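Avwood Mending Terms, a word list

578 sewing and laundry terms collected by Tudur Foulkes and Halima Nwankwo, mostly from people who were busy at the time. One term per line, tab, meaning. Save it as UTF-8 or Bermúdez's entries go funny.
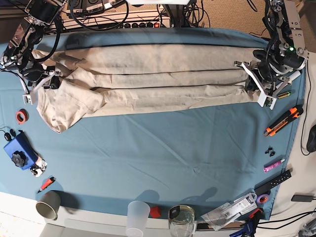 Spelling follows whoever said it first, so "selvage" and "selvedge" both appear and will go on doing so. Garment parts have their own tag, and "waistband" is the one to check before you argue: on beige trousers like these it's the bunched-up end, with the hems away at the other.

Known problems: 26 entries have no meaning yet — Tudur is "getting to it." Six are probably insults.
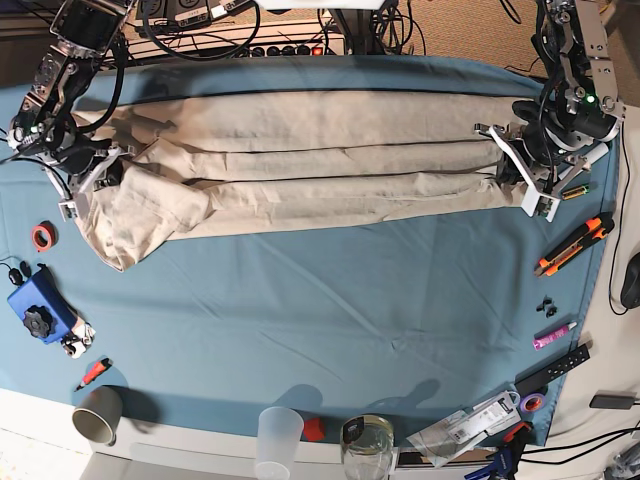 Beige fabric stretched lengthwise over a blue cloth.

Corrections to Halima, please. Tudur loses them.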